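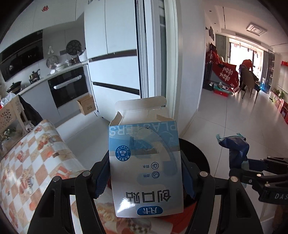
Skoryk Day Organiser review

By Elikem Acheampong

I bought the Skoryk Day Organiser in August to replace a washbag I had been using for all the small things that end up at the bottom of a rucksack. It is a flat fabric pouch that opens like a book, with pockets on both sides, and it is meant to be moved from one bag to another. I paid full price for it at Wendo in Altham.

I walk to work most days and take the train for the rest, and at weekends I am usually carrying things for two children as well as myself. So the pouch has been in a work rucksack, a shopping bag, the boot of the car and once, by mistake, a school bag.

Size and weight

Empty, it weighs 413 grams on my kitchen scales. That is heavy for a pouch. Most of it comes from the stiff panel down the back, which keeps the thing upright when you put it on a table but also means it won't squash down when there is not much in it. If you carry a small bag, try it in the shop first. In my work rucksack it fits beside a laptop with a little room to spare. In my wife's it had to go in sideways and the zip of the bag would not close past it.

Pockets

There are two main compartments. The left one is a deep mesh pocket with a zip across the top, and the right one is divided by three elastic straps. The mesh side is the better of the two. I keep plasters, tissues, a comb and a spare pair of glasses in it, and I can see what is there without emptying everything out on a bench.

The straps are less useful. They are set for things shaped like pens and torches. Anything in a box slides out from under them, and a soft packet works its way loose by the end of the day. I tried turning boxes on their side, which helped a bit, and in the end I moved all of them to the mesh pocket and left the straps for a pen, a tyre gauge and a tube of hand cream.

A slim pocket runs behind the straps. The leaflet says it is for documents. It takes a passport or a folded letter, and it is a tight fit for anything thicker.

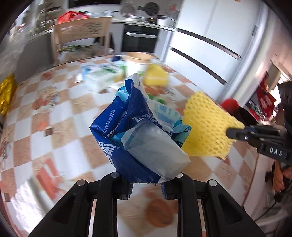 Zips and stitching

The outer zip is large and runs well. I can open it with gloves on, and it has not caught on the lining. The inner zip is a cheaper one, with a small metal puller that is hard to get hold of when your hands are cold. I have tied a loop of cord through it, and that has sorted it out.

The stitching is even all the way round apart from one corner near the handle, where a few threads came loose in the second week. I trimmed them and they have not gone any further. I would have expected better at this price.

Rain

Skoryk gives the outer fabric a rating of 4,000 mm. I can't test that properly at home, but I have been caught in heavy rain on the walk up from Altham station, with the pouch in the top of an open shopping bag. The outside was soaked and the contents were dry except for a damp patch on an envelope close to the zip. The zip has no flap over it, so I would not leave the pouch standing in a puddle.

Cleaning

A damp cloth takes off most marks. Hand cream leaked into the strapped side and needed warm soapy water and an old toothbrush. The label says not to machine wash it, and I haven't. It took a full night over the bath to dry because of the back panel.

Compared with the Privow

I had a Privow pouch before the washbag, and still use it for the car. The Privow is lighter and cheaper, and it folds down to nearly nothing. It has no stiff panel and only one open pocket, so everything mixes together and you have to feel around for what you want. For a glovebox that is fine. For something I open several times a day – often standing up, with one hand – I like the Skoryk more.

What I would change

A lighter back panel, a proper puller on the inner zip, and one wide strap in place of the three narrow ones. A brighter lining would help too. The one I have is dark grey, and small dark things vanish into it on winter mornings.
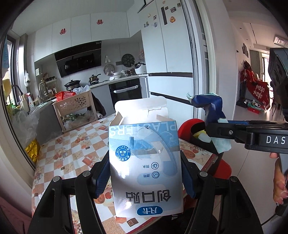 Can you take the back panel out to save weight?

The panel is sewn in along all four sides, so it stays where it is unless you unpick a seam. I asked at Wendo and was told that doing this would end the guarantee.

I am keeping mine. It suits a medium or large rucksack and someone who wants to see everything at once. With a smaller bag I would buy the Privow and spend the difference on something else.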